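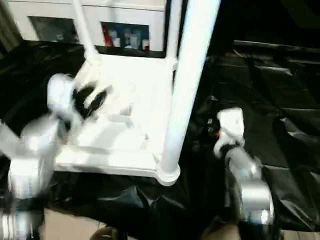
Gwendolyn Mahmoud would like the winter bus timetable to be printed in larger type, and she would like it before the clocks go back. Her request was the first of 1,992 replies received by Oltcombe Community Transport during its passenger survey in February, and it has now been taken up along with several other changes to the town's local services.

Home | News | Timetables | Fares | Contact us

Print this page
E-mail this page

18 April 2019

OLTCOMBE BUS CHANGES FOLLOW PASSENGER SURVEY

Passengers in Oltcombe will have a later evening bus, a new stop at the health centre and a redesigned printed timetable under changes announced today by Oltcombe Community Transport.

The changes affect routes 9 and 28, which between them serve the town centre, the railway station, the Dedska estate and the villages to the north. They will come into effect at the start of the summer timetable. Fares will stay the same.

The survey ran for the whole of February. Paper forms were handed out on board and left at the library, both doctors' surgeries and the station ticket office. An online version was available through the company's website. Most replies came in on paper.

Passengers were asked how often they travelled, which stops they used, where they found out about times and what would persuade them to use the bus more. A blank space at the end was left for any other remarks, and a large share of the replies made use of it.

Evening services

The last route 28 bus from the station at present leaves before the final two trains of the evening arrive. This was the complaint raised most often. From the summer timetable an extra journey will leave the station after the second of those trains is due in, calling at all stops to the Dedska estate. It will run on weekday evenings only. If the train is late the driver will wait up to ten minutes, after which the bus has to leave in order to return to the depot on time.

The company looked at running the extra journey at weekends as well. There are not enough drivers at present to do so, and the question will be looked at again when the winter timetable is prepared.

Health centre stop

Route 9 will be diverted along Mill Rise to serve a new stop outside the health centre. Passengers now have to get off at the foot of the hill and walk up, a distance of 200 metres. Many replies described this as difficult with a pushchair or a walking frame.

The diversion adds three minutes to the journey in each direction. To keep to time, route 9 will no longer wait at the market place between journeys, and some departures from the villages will be a few minutes earlier than now. Passengers who connect with the school bus should check the new times. The existing stop at the foot of the hill will be kept.

A raised kerb will be put in at the new stop. A shelter will follow once the width of the pavement has been agreed with the highway authority.

Printed timetables

The company had planned to stop printing its timetable booklet this year and to rely on its website and on the notices at stops. The survey replies were strongly against this. The booklet will continue, with larger type, one route to a page and a single map in the middle. The advertisements have been moved to the back cover.

Booklets will be free and can be picked up on board, at the library and at the station. They can be posted to anyone who telephones the office during opening hours. A folded card showing the evening journeys alone will be printed separately.

The design work has been done by Agbayani, a small print firm in the town, which has also produced the new notices for stops. The old notices were printed in pale green and faded badly on the sunny side of the High Street. The new ones are in black on white.

Tickets

The Skikeveo travel card will continue to be accepted on both routes. Several passengers wrote that they had not known it could be used on route 9, and drivers will have leaflets about it from the start of the summer timetable. Cards can be topped up at the library counter or on the bus, with cash or by debit card. The smallest top-up remains five pounds.

Weekly tickets bought before the change will be valid until they run out. Passengers holding a paper return ticket for a journey which no longer runs at the same time may use it on the next bus.

Changes not being made

A number of requests could not be met. These included a Sunday service on route 9, a direct bus from the villages to the hospital, and a stop at the garden centre, where there is no safe place for a bus to turn. Replies asking for lower fares for sixteen- and seventeen-year-olds have been passed to the county council, which pays for that scheme.

There were also many requests for live arrival times at stops. The company has asked for prices for one display at the station and one in the market place, and will report on this in the autumn.

Copies of the new timetable will be on display at the library from two weeks before the changes begin, and staff from the company will be there on two mornings to answer questions. A full summary of the survey can be read on the website or collected from the office.

ENDS

Notes to editors

Oltcombe Community Transport is a not-for-profit company running local bus services in and near Oltcombe. Route maps and copies of the survey form are available from the office on request.

Print this page
E-mail this page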